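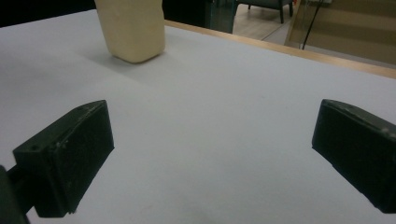

Wostalville Robotics Club – Minutes, Jan 26, 2020

Hi all, I'm taking notes again this week, so please forgive the spelling of anything electrical. We had 11 people at the start and two more who came in during the gripper talk with snacks (thank you!!).

Last time's minutes
Approved with one fix. I wrote that the Fernine team wanted a bigger motor, and they wanted a smaller one. Sorry, Fernine.

Gripper fingers
This took up most of the meeting, and I'm fine with that because it was the fun part. The Trernar team has been doing pickup practice with the hand-held gripper and the cream block on the white table. The question was whether we keep the boxy fingers for the July competition or print the thinner ones Jozefína drew up over break.

Jozefína Kollár thinks the thick ones are too wide to get between two blocks that are sitting close together, and she had a sketch to go with it. I said I like the thick ones – they don't bend, and my squeeze is terrible, so I need all the help I can get. We went back and forth for a while and then somebody asked the sensible question, which was how much gap the rules give you between blocks. The answer is 39 millimeters. Nobody had a caliper with them, so we couldn't settle it on the spot.

Decided: Jozefína prints one pair of thin fingers, and we run 18 pickups with each pair before anyone argues about it again. Same block, same table, same person squeezing (not me).

Practice log
Please, please write down the misses too. The Shakya team's sheet has a whole page of good grabs and then a gap where I'm pretty sure the bad ones went. We need those more than the good ones if we want to know what to fix. New sheets are in the blue folder, with a column for how the block was standing when you went in for it.

Arm code
Fernine has the shoulder joint moving and the wrist sort of moving. They'd like help from anybody who remembers what we did about the jitter last season. I remember that we fixed it and I don't remember how, so I said I'd dig through my old notebook.

Competition forms
Permission slips are due back at the next meeting. I still need them from most of Shakya. We also have to pick a team name for the form, and the vote was tied, so we're voting again by email.

To do
Jozefína – print thin fingers
Trernar – run both sets of pickups, bring the sheet
Me – jitter notes, email vote
Everyone – slips!

Next meeting is the same time and the same room. Bring a caliper if you own one.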